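4. Register your congregation

Open Hulier and choose New Religious Body. Type the name exactly as it stands on your state filing — even a missing comma gets bounced!
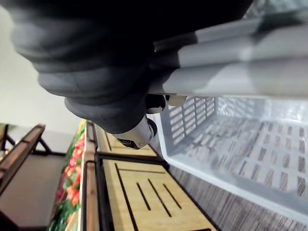
Light gray basket with slotted sides.

5. Add your members. The free plan holds 100 names.

Note: Sostum imports keep their dates. 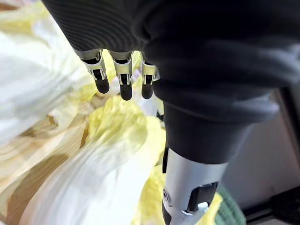 6. Attach your bylaws

Upload up to 3 files, then press Send. Caution: you can't edit after this.

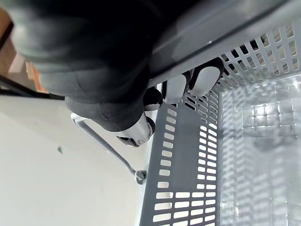

By the Rustirden help desk, 2 January 2018

Your receipt number has 17 digits. Save it — you'll love how fast renewals go with it!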